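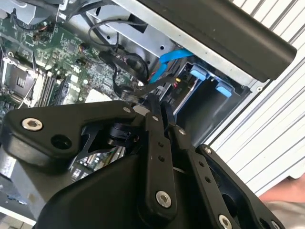 Inside an open desktop computer.

The Speech for Parnelholm

The Deputy Minister wanted the word "darkness" in the first sentence. Nusrat had taken it out two times, and two times it came back from his office with a small blue line under it.

"He likes it," said Raelene Hinds. "Leave it to him. He is the one who must say it aloud."

They were sitting in the upper office of the District Health Department, where the window could be opened only with a ruler. The eye campaign would begin the next morning in the hall at Parnelholm. There would be a ribbon, and the children of the primary school would sing, and after the singing people over the age of 40 could have the pressure in their eyes measured without paying. Nusrat had been working on it since December. She had written the poster, the letter and the text for the radio, and now she was writing the speech.

She wrote: Glaucoma takes the sight from the sides, slowly, and the person does not feel it.

She looked at this sentence for a long time. Then she telephoned her mother.

"I am cooking," said her mother.

"Are you coming tomorrow?"

"To hear a minister? I have heard ministers."

"To have your eyes tested. It takes four minutes, and there is a bus from the market."

"My eyes are good. I read the newspaper this morning, also the small letters."

It was true, she could read the small letters. But at the wedding in the autumn she had walked into the side of a door, and she had laughed, and everybody had laughed with her. In the kitchen she had begun to put the cups always in the same place. Nusrat had seen this and had thought that her mother was becoming tidy.

"Mother," she said, "did you get the letter?"

"I got a letter. It was very official. I thought it was about taxes."

Nusrat had written that letter herself. It began with the words "In accordance with the district program for the prevention of avoidable blindness," and it had gone to 1,081 households. She remembered how content she had been with it. Kiri Ellery, who corrected everything that left the office, had changed only one comma.

When she had put down the telephone she read it again, slowly, as if it had come to her own house. The place and the hour of the test were in the third paragraph. The word "free" was on the other side of the page.

"Raelene," she said. "Would you go, if you got this?"

Raelene held the letter at the distance of her arm. She was a kind woman and she took her time. "I would put it behind the clock," she said finally.

So they stayed late. The radio station accepted a new text until eight o'clock. Nusrat wrote it in the way she would speak to a person who was cooking: Come to the hall tomorrow morning. It costs nothing. It does not hurt. You can see well and still have this illness. Glenys Nepia from the radio read it back to her through the telephone in a warm, rather sleepy voice, and asked if there was not something missing, a slogan perhaps.

"No," said Nusrat. "Please read it just like that."

Then there was still the speech. She took out the program for the prevention, and the partners and stakeholders, and a long thanks to the firm Teixeira for the chairs. She left the darkness in. Under it she put the door at the wedding, and she did not write whose mother it was.
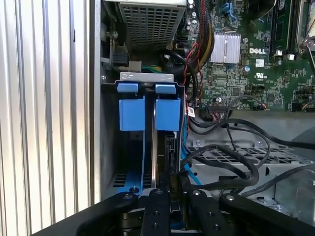 Darcy Quinlan told her the next morning, in the corridor behind the stage, that a speech with a door in it was a risk. Ministers did not like doors, he said. They liked numbers, and he wanted to know why the number of letters was no longer there.

"The letters were not good," said Nusrat.

He looked at her as if she had said something impolite about a dead person. But the children had begun to sing, and it was too late for changes.

The Deputy Minister read well. At "darkness" he lifted his hand a little. When he came to the door he slowed down, and looked up from the paper, and for a moment he seemed to be thinking of somebody. An old man in the second row said loudly, "My brother did that," and a woman told him to be quiet.

Afterward the line went out of the hall and past the bakery. Nusrat gave out the forms and held coats. A boy had brought his grandfather on the back of a bicycle all the way from Narnura, and the grandfather wanted to be told immediately if he was allowed to go home the same way. By the end of the day 251 people had been tested, and one of the nurses had fallen asleep on a chair from Teixeira with her shoes off.

Her mother came when the tables were already being folded. She had her good scarf on.

"I heard it on the radio," she said. "The woman said it does not hurt."

"It does not."

"She has a nice voice. Who wrote that for her?"

Nusrat took her by the elbow, on the left side, where the step was. "Sit here," she said. "Put your chin on this, and look at the light."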